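Docs > Map Making > Tirkport Setup Guide > Section 3: Testing Your Start Locations
Last updated 12/25/24

I built Tirkport for two players who like to poke at each other early, so the start locations matter a lot! Get these right before you touch the cliffs.

1. Open the map in the Kemar editor and turn on the grid.
2. Put the first start point on the low plateau, then mirror it. (I did mine by hand in August — never again.)
3. Set the main mineral line to 705 per patch and leave the gas alone.
4. Run the pathing check. My worker walk from main to natural came out at 41 tiles, and I'd try to stay close to that.

Note: if you're coming from my older map, Batport, the ramp faces the other way, so your old wall layouts won't fit. 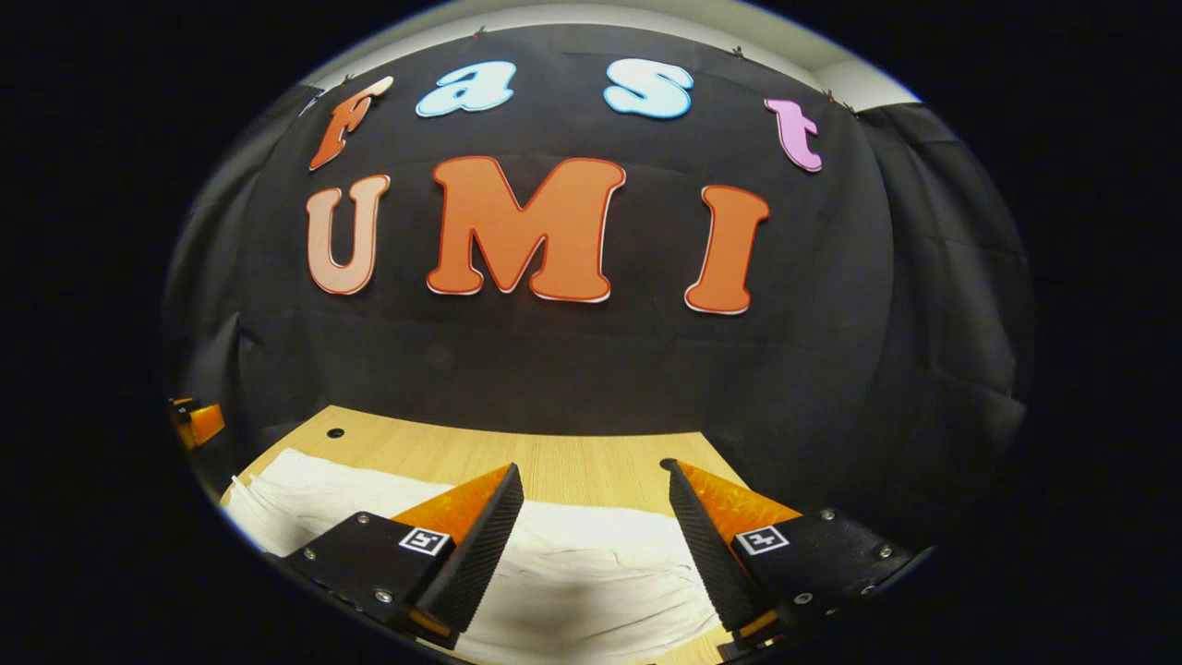 5. Save a copy, then play 3 quick games against the AI with fog turned off. Watch where the first scouts go.
6. Drop the doodad count to 80 or fewer if the Morikawa tileset makes things choppy on your machine.

Caution: don't mirror again after step 5! It wipes the rocks at the back door and you'll have to place them all over again.

Filed under: Melee Maps, 1v1, Editor Help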